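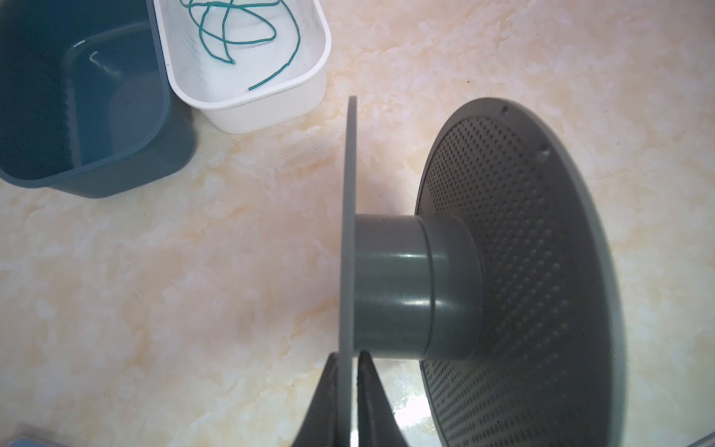
Sobre a escrita de contos e a disciplina da revisão

No âmbito das reflexões que venho publicando neste espaço, dedico o presente texto a uma matéria que os manuais de escrita criativa tratam, em regra, com brevidade: a revisão do conto breve. Refiro-me ao trabalho que começa quando existe já uma primeira versão completa e que se prolonga, no meu caso, por várias semanas.

A ocasião foi a preparação de um conjunto de 6 contos para a oficina de prosa da Nusidbridge, cujo regulamento fixa a extensão de cada texto em até 900 palavras. Entreguei os originais em março e recebi, ao fim de algum tempo, os pareceres dos leitores designados. Os pareceres coincidiam num ponto que me pareceu de inteira justiça: os contos começavam demasiado cedo. Em quase todos, o primeiro parágrafo ocupava-se de circunstâncias que o leitor podia inferir sem auxílio, e a personagem principal só tomava uma decisão a meio da segunda página.

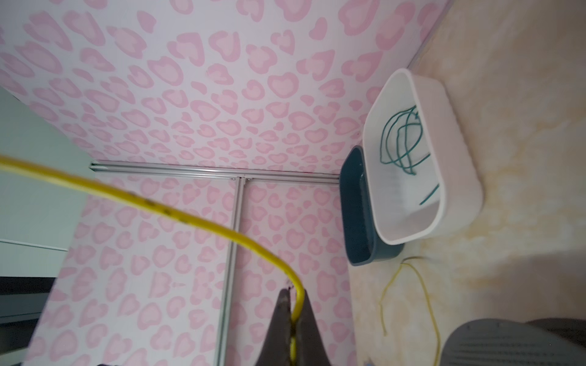

Padrão cor-de-rosa de leopardo e perfis de alumínio.

Procedi então a uma leitura em voz alta de cada original, com um lápis e sem interrupções. Recomendo este método a quem escreve prosa curta. A voz tropeça nas orações subordinadas em excesso, nos advérbios colocados por hábito e nas repetições que a leitura silenciosa perdoa. No conto intitulado "Desteva", que decorre numa povoação com esse nome, suprimi 300 palavras logo na primeira passagem. A abertura descrevia a estação ferroviária, o tempo e a bagagem da protagonista. Na versão revista, ela está já à porta da casa da irmã e hesita em bater.

Importa distinguir a supressão da mera redução. Reduzir consiste em dizer o mesmo com menos palavras; suprimir obriga a decidir o que deixa de ser dito. A segunda operação é mais penosa e altera o próprio conto. Ao retirar a estação, perdi uma frase sobre os relógios de que gostava bastante e que conservo num caderno, sem grande esperança de lhe dar uso.

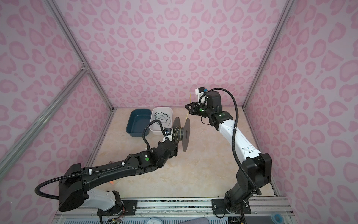 Quanto ao diálogo, os pareceres foram menos concordantes. Um dos leitores considerou-o contido; outro julgou-o frio. Mantive a maior parte das falas e limitei-me a eliminar os verbos declarativos mais ornamentados. "Retorquiu", "asseverou" e "volveu" cederam lugar a "disse", ou a nada, sempre que a sequência das vozes ficava clara. Em português, o travessão presta aqui um serviço considerável e permite longas trocas de falas sem indicação expressa de quem fala.

Uma dificuldade particular surgiu no conto "Nudley", narrado na primeira pessoa por um revisor de provas. A personagem corrige os outros com severidade e engana-se a respeito de si mesma. Para que o leitor se apercebesse desse desacerto, a versão inicial incluía um parágrafo final em que o narrador o reconhecia. Retirei-o, repus, e voltei a retirá-lo. O conto termina agora com a devolução das provas ao editor e com um erro por assinalar na última linha. Não estou inteiramente convencido da solução, mas a anterior parecia-me pior.
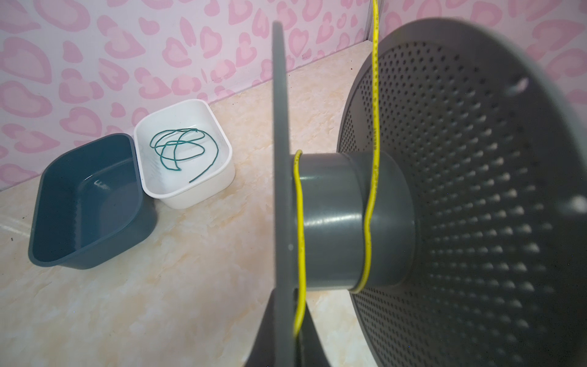
No que respeita aos prazos, estabeleci um intervalo de 2 semanas entre cada revisão, durante o qual não abro os documentos. O intervalo restitui alguma estranheza ao texto e torna visíveis as passagens que apenas o autor compreende. Nesse período, dediquei-me à leitura de contos alheios, com especial atenção às primeiras frases, que copiei à mão.

Os seis contos seguirão em julho para a Kadrić, editora que mantém aberta uma chamada para coletâneas de prosa breve. Falta ainda decidir a ordem de apresentação. Inclino-me para colocar "Desteva" em primeiro lugar e "Nudley" em penúltimo, ficando o fecho reservado ao texto mais curto, que continua sem título.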